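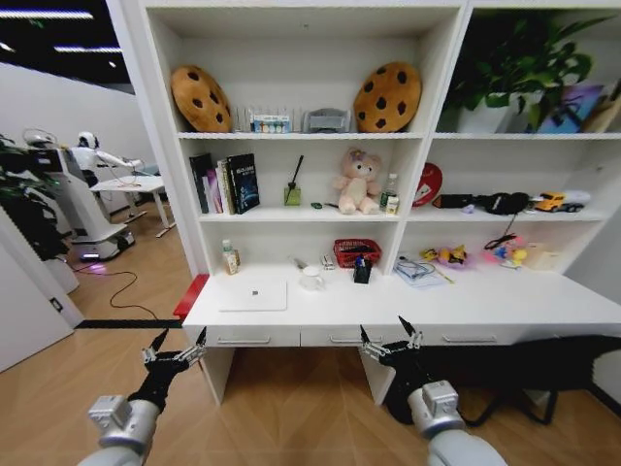
Both grippers open at the desk unit, a cable harness hanging behind the right arm.

Tracing a right gripper that drops out partway through a reach

Updated November 27, 2025

This page covers one fault on the two-armed Carard units: the right gripper stops answering while the arm is moving, the jaws stay where they were, and the controller logs "end effector timeout, R". The left side carries on as normal. We had this on and off from April and changed two grippers before finding that the grippers were fine. The trouble was in the harness.

The steps are written for the shelf tidying setup at Itmont, but the wiring is the same on every Carard with the two-finger grippers. If your unit has the older single connector at the elbow, steps 4 and 5 will look different and you should use the Dumlao wiring sheet instead.

What you need

A 2.5 mm hex key
A multimeter with thin probes
A torch
Hook-and-loop straps, the narrow sort. Do not use cable ties.
A spare wrist lead, if you have one
The service laptop with the Zenamance log viewer installed

Before you start

Press the stop button and wait for the drives to release. The arms will sag when they do, so bring them back from the shelves first and lower them over something soft. An arm that lets go above a desk will come down on whatever is on it. We lost a mug that way.

Put the tag on the stop button. If a second robot is working in the same room, stop that one as well, or at least block off its route. Its operator can't see you when you are crouched behind a desk unit, and the stop button on your robot does nothing to theirs.

Don't put your fingers between the jaws with the power on, even when the gripper looks dead. This fault clears by itself. When it clears, the gripper carries out the last command it was given, and it does so at full speed. That is the part of this fault that makes it a safety matter, and it is why a unit showing the timeout should come off work until it has been traced.

Step 1. Check that you have this fault

Open the log viewer and filter for the right end effector. You are looking for timeouts that come in short bursts, with good readings between them. If the gripper went silent once and never came back, you more likely have a blown fuse or a failed gripper, and you can skip to "If it is something else" below.

Now look at the joint positions for each burst. On our unit nearly all of them came when the shoulder was lifted and the forearm was turned outwards, as it is for anything on the right-hand shelves. With the arm low over the desk there were hardly any. A fault that follows the pose of the arm is nearly always a cable.

Step 2. Rule out the gripper

Swap the grippers left to right. Power down, undo the four screws behind each wrist, pull the plugs straight out and refit each gripper on the other arm. Keep the screws with their own gripper, they are not all the same length.

Power up, clear the area, and run the open and close test 16 times on each side with the arms raised. If the timeouts have moved to the left, the gripper is at fault. If they have stayed on the right, carry on to step 3. You don't need to swap the grippers back, but do write down which is where.

This is the step we left out. The first time round we fitted a new gripper, ran a few cycles with the arm low, saw no errors and signed it off. The same thing happened again with the next one. Both of the grippers we took off have since been tested on the bench and are working.

Step 3. Look at how the harness hangs

Power down again. Stand to the side and follow the right harness from the wrist back to the body with the torch. It should have one loose loop at the elbow and another at the shoulder, and it should move freely when you lift the arm by hand.

Look for:

A strap pulled tight enough to leave a mark in the outer sleeve
Shiny or flattened patches on the sleeve
A low loop that could catch on a drawer handle or the underside of a desk
Any kink within a hand's width of a plug

Drawer handles are worth a special mention. A harness that hangs below the desktop can hook over one as the robot backs away. The robot has enough pull to keep going, and the first thing to give is the crimp inside the plug. You won't see any damage from outside.

Step 4. Test the wires

Unplug the harness at the wrist and at the shoulder. Set the meter to continuity and check each of the four wires end to end with the arm resting low. They should all read as good.

Then have someone lift the arm slowly through the pose you found in step 1 while you hold the probes. Go through the wires one at a time. On ours the second data wire dropped out partway up and came back on the way down. With the arm at rest it tested perfectly, which explains how it passed twice.

If you are on your own, clip the probes in place and turn the meter's beeper on. Don't try to hold the probes with one hand and the arm with the other.

Step 5. Replace the lead

Change the whole wrist lead. We don't repair crimps on a moving harness, as the repair makes a stiff spot and the wire breaks again next to it.

Feed the new lead along the same path. Leave 200 mm of slack at the elbow, measured with the arm straight, and fasten it with the narrow straps — snug, but loose enough that the lead will slide when you tug it. Add one strap high on the upper arm so the lowest part of the loop stays above desk height when the arm is forward.

Step 6. Prove it

Remove the tag, clear the area and release the stop button. Run the raised arm test first, then the full shelf reach on both sides with nothing in the jaws. Let it run for 17 minutes, the length of the built-in warm routine, and check the log afterwards. You want no timeouts at all. One is a fail, so go back to step 4.

If it is something else

Gripper silent from power-up: check the fuse on the shoulder board.
Both grippers time out together: look at the body power supply, then the Zenamance controller.
Jaws move but slowly: clean and grease the finger linkage.
Timeouts only when the base is driving: check the shoulder plug is pushed fully home.

Keeping it from coming back

Wrist leads are now on our list to be changed every 3,000 hours, whether or not they show any wear. We also check the hang of both harnesses at the start of each day with the arms forward over the desk. Note the date and the hours on a label at the shoulder end of the new lead.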